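Ticket: head and wrist streams out of step in motor teardown set
Project: Clostano
Component: recorder, Iro build
Opened: 31/05/2018
Status: open, workaround in place

Symptom
16 episodes recorded, 2 rejected by the Nirkero checker with "stream offset over limit". In both, the wrist stream lags the head stream by 12 ticks at the end of the episode. Offset at the start is zero. Joint log is clean.

Steps to reproduce
1. Start the recorder with head and wrist streams enabled.
2. Lay the motor parts on the table, arms at the ready pose.
3. Record a full episode without pausing.
4. Run the checker on the output.

Stills from the head and wrist streams, in that order:
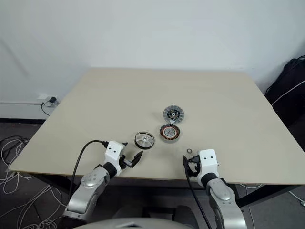
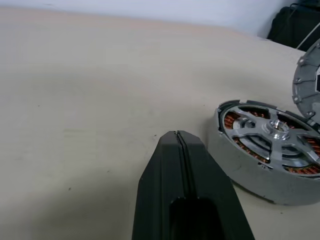 Tried so far
- Restarted the recorder between episodes. No change.
- Swapped the wrist camera cable. No change.
- Lowered the wrist exposure. No change.
- Moved disk writes to the second drive. Lag gone in the next test, came back in the one after.

Notes
The lag grows in steps, so a slow clock looks unlikely. The write queue filling up fits better. Khumalo loader drops late wrist samples without a warning, and a policy trained on these episodes would pair old wrist views with new arm positions. Do not merge the rejected episodes.

Workaround
Cap episode length and flush the queue before each start.

Next
Log queue depth per tick and rerun the same task. Loader warning filed as a separate ticket.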